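Ticket 1085: Uploads stop at 80 percent in Cleteo web form
Opened by: Brittany Boychuk, Carnbridge office
Assigned to: Kumaresan Naidu
Status: Closed

July 22, 2018
Attaching pictures to a new record fails. The bar gets to 80 percent, then I get error 500. Text-only records save fine. Tried two browsers and cleared the cache, same result.
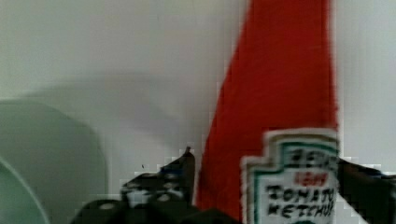
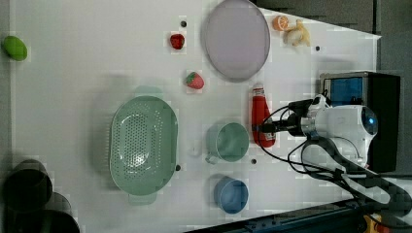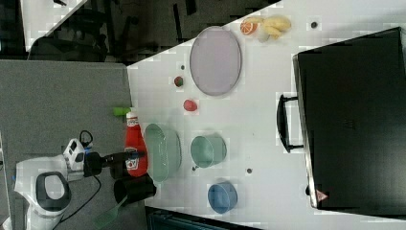

Attachments 1-3, red ketchup bottle in each

Reply, K. Naidu:
All three came through on the ticket, so the files are OK. The server log shows the temp folder on Groen is full. The cleanup job last ran in June. I deleted the old temp files and restarted the upload service. Please try again.

Reply, B. Boychuk:
First two saved. Third one timed out.

Reply, K. Naidu:
Timeout was set to 15 seconds on the proxy. Raised it and asked Kadri Raudsepp to turn the cleanup job back on.

Reply, B. Boychuk:
All three saved now. OK to close.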